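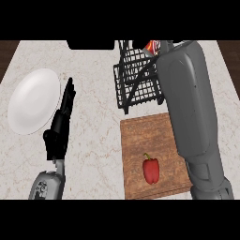

What is a municipal parking benefit district?

A parking benefit district is a defined area in which some or all of the revenue from paid curb parking is kept and spent within the same area, under rules adopted by the local government.

Chapter 7
Curb Pricing and Local Revenue

7.1 Scope of the chapter

Chapter 6 treated the curb as a physical asset and showed how its length is divided among parking, loading, transit stops and access. This chapter treats it as a source of revenue. Section 7.2 defines the terms used in setting meter rates. Section 7.3 covers the legal forms a district may take. Section 7.4 works through the accounts of one district, and Section 7.5 deals with the methods used to measure occupancy. Off-street garages are left to Chapter 8, except where a garage and the meters near it share a single fund.

Readers should already be familiar with the difference between a general fund and a restricted fund (Section 2.3). The argument in Section 7.4 can't be followed without it.

7.2 Terms

Occupancy is the share of marked spaces in use at a given time. It is stated for a block face, meaning one side of one street between two intersections. Occupancy stated for a whole downtown is of little use in setting rates, as full and empty blocks cancel out in the average.

Turnover is the number of different vehicles that use a space in one day. A space can have high occupancy and low turnover, as when an employee parks in it from 8 a.m. to 5 p.m.

Gross meter revenue is the total collected from drivers. Net meter revenue is what remains after collection, enforcement, equipment and card processing costs have been paid. Ordinances that assign "meter revenue" to a district without saying which of the two is meant have been a frequent cause of dispute.

The base year is the year against which new revenue is measured. Where a city already charged for parking before the district was formed, it will usually keep the base-year amount in its general fund and assign only the increase.

7.3 The Trellorthorpe district

The city of Trellorthorpe is used throughout the chapter. Its downtown district contains 967 metered spaces, of which 591 were metered before the ordinance was passed. The remaining 376 had been free, with a two-hour limit that was rarely enforced. A further 200 spaces on the edge of the district were studied and left unmetered.

The ordinance was drafted by Niamh Brennan, then the assistant city attorney, and has three features that will matter later. It assigns net revenue. It fixes the base year at the last full year before adoption. It also limits spending to sidewalks, lighting, street trees, signs and cleaning inside the boundary, which runs along Joubert Avenue on the north and Nastis Street on the south.

The boundary was the most contested part of the draft. Merchants on the north side of Joubert Avenue asked to be included after the council's first hearing. They were refused on the ground that no meters were planned there. Their customers nevertheless parked at meters across the street, and the question of who should benefit from that revenue is taken up again in Exercise 7.6.

Rates are reviewed each December. If average occupancy on a block face is above the upper target, the hourly rate goes up by one step. If it is below the lower target, the rate goes down by one step. Between the targets it stays the same. The city manager may apply these changes without a council vote, but a change of more than one step in a single year requires a public hearing.

7.4 A note on the data

The occupancy figures come from a survey directed by Octavio Durán for Horness, the consulting firm hired by the city. Surveyors made 1,711 block-face observations in all. Each recorded the number of marked spaces, the number in use, and the time. Spaces blocked by construction were removed from both counts. Vehicles parked illegally at hydrants or in loading zones were recorded separately and don't enter the occupancy figure.

Evening observations are fewer than daytime ones. Results for the period after 6 p.m. should therefore be read with more caution, and they are marked with a dagger in Table 7.2.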